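Oswood Community Boards > Parents and Carers > Washing soft toys, what works?

brindle_mum
Joined: February
Posts: 9

My daughter has a pile of soft toys that need a proper wash after a round of gastro. The tags on half of them have been cut off. Do I put the lot through on hot, or is that asking for lumpy stuffing? We've got a front loader.

kjhendricks
Karabo Hendricks here, I run the toy library at Brinness. We wash on cold, gentle cycle, inside a zipped pillowcase. Low spin. Then they go on the airer in the shade, and I squeeze them back into shape while they're damp. Colours fade fast if you leave them in full sun.

The plush play food gets the same treatment as the teddies. 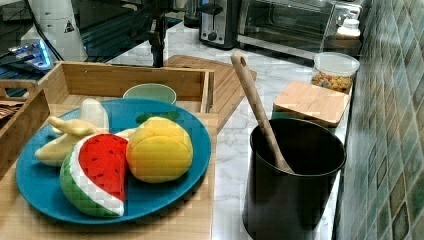 Reply 3
dustyroad
Cold won't do much after gastro. I'd go 60 degrees and accept that a toy or two might come out looking sad. Ours have been through that way plenty of times and only one bear lost its shape.

kjhendricks
Fair point on the gastro. I was talking about our normal wash. For a tummy bug I'd go as warm as the fabric will stand, but I wouldn't put anything with a glued nose or a sound box through at that heat.

muriithi_st
What about the dryer? My sister swears by it.

dustyroad
Low heat, with a couple of clean tennis balls. Takes ages but the filling fluffs up again.

nanna_pat
I don't agree with the dryer at all. It ruined the fur on my grandson's rabbit, went all matted and never brushed out. Peg them by the seam, never the ears.

brindle_mum
Thanks all. Warm wash for the ones that can take it, and I'll hand wash the musical sheep. No dryer here anyway so it's the airer. Does anyone use an antibacterial rinse, or is ordinary powder enough?

dustyroad
I add the laundry sanitiser from the supermarket. Check the label for soaking time.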